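Planside Motocross Club Adds Veteran Class, Revises Practice Schedule

The Planside Motocross Club has approved a separate veteran class for the coming season, following a vote of its members. A total of 711 ballots were returned. Riders aged 40 and over may enter on either two-stroke or four-stroke machines, and entries open in August.

Under the new rules, veteran races will run for 12 minutes plus one lap. Riders may enter one other class on the same day, provided they pay the full fee for both. Numbers already held in the open class may be kept.

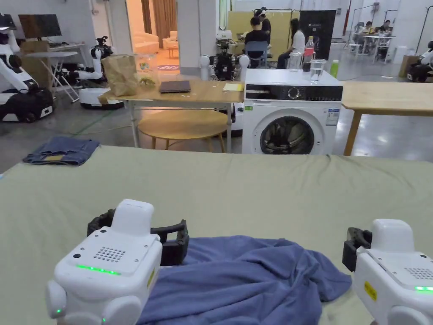 A blue cloth spread on a green-covered table.

"Our older riders asked for a start gate of their own, and they now have one," said Danica Shehu, race secretary. "The lap times will be posted separately from the open class."

The club has also changed its weekday practice. Thursday sessions will begin at 5 p.m. and will be divided by skill level. Bikes must pass a sound check before going onto the track – riders who fail may make repairs and return to the end of the line.
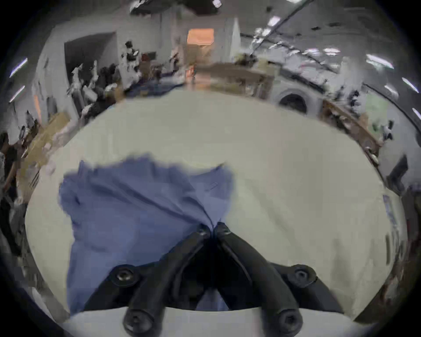

Work on the track itself will be carried out by Sturis, which submitted the lowest bid. The contract covers new drainage below the Kneževič turn and a wider landing on the back straight. The track will be closed to all riders while machinery is on site.

Špela Gashi, who oversees track operations, said the layout would otherwise stay the same. Season passes remain valid, and riders who bought a single practice ticket for a canceled date may use it at any later session.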